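About the Clurow Manipulation Group

Clurow is a small research group in Platovstead working on robot manipulation at tabletop scale.

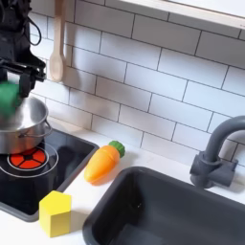 Our main line of work is learning pick-and-place skills from human demonstration. An operator guides the arm through a task, the motion and the video are recorded together, and a policy is trained to predict the next short segment of motion from the current view. We use a toy kitchen for most of this. Small pots, play food and blocks cover a useful range of shapes, and the tasks can be stated in one line: put the object in the pot, move the object to the sink.

Method

The group's method is called Zotel. It was proposed by Eliseo Solís and first run on hardware in May. A standard imitation policy treats every part of a demonstration alike. Zotel splits each demonstration at the points where the gripper closes or opens, and gives the steps near those points more weight during training. Long transfers through free space get less. The split is computed from the gripper signal, so no hand labeling is needed.

The current training set holds 2832 demonstrations. All were recorded by group members on 2 identical arms. Object positions are changed between recordings, and the operator is told the target but not the path. Failed attempts are kept in a separate set and used only to train the check that decides whether a grasp should be repeated.

Results

We evaluate on tasks that share a workspace with the training data but use object placements held out from it. Each task is run 40 times per policy. Compared with uniform weighting, Zotel drops fewer objects during release over a container. The gain is largest for rounded objects, which tend to shift in a parallel gripper when the fingers close off center. On flat-sided blocks the two policies perform about the same.

Two problems remain open. Reflective metal changes appearance with viewing angle, and the policy sometimes misjudges the height of a rim - an error that training on more lighting conditions has reduced but not removed. Recovery after an object rolls out of reach is also weak.

People

Estrella Bautista - group lead, evaluation design
Eliseo Solís - learning methods
Consuelo Cárdenas - arm control and calibration
Apolinar Beltrán - data recording and storage
Eliseo Arriaga - software

Working with us

We take visiting students for terms of four months. Applicants should be able to program and should expect to spend part of each week recording demonstrations. Requests for the training set go to Apolinar Beltrán and should state the intended use.

Page last revised January 11, 2020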